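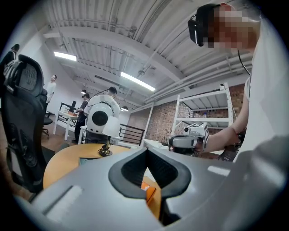 How does a robot learn to pick things up?
It copies examples. People do a job many times with special tools, the tools record every movement, and a computer program looks for patterns in the recordings.

One recording of one job is called a demonstration. At Skesteo, a person makes demonstrations by holding a gripper in each hand. A gripper is a tool with two fingers that open and close. The person uses it to do an ordinary task, such as pulling a tissue from a box, and then puts everything back and starts again.

Each gripper carries a cube with black-and-white patterns on its sides. The patterns are called markers. A camera that sees a marker can work out where the cube is and which way it is turned, so the computer knows the position of the hand at every moment.

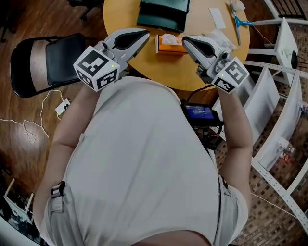
A single demonstration is not enough. If the tissue box was always in the same spot, the program would learn that spot and fail when the box moved. For this reason the box is shifted or turned between demonstrations. Other objects may be left on the table as well - the robot has to learn to ignore them.

The group's first task, named Pleseleck, needed 300 demonstrations. Stela Dobre, who checks the recordings, removed the ones in which a marker was hidden for too long. A session can produce up to 100 demonstrations before the people change places and rest their arms.

After that the program is trained. It compares what the cameras saw with what the hands did next - and it does this again and again. Then a robot tries the task with the box in a new place. If it misses, more examples are recorded with the box near that place.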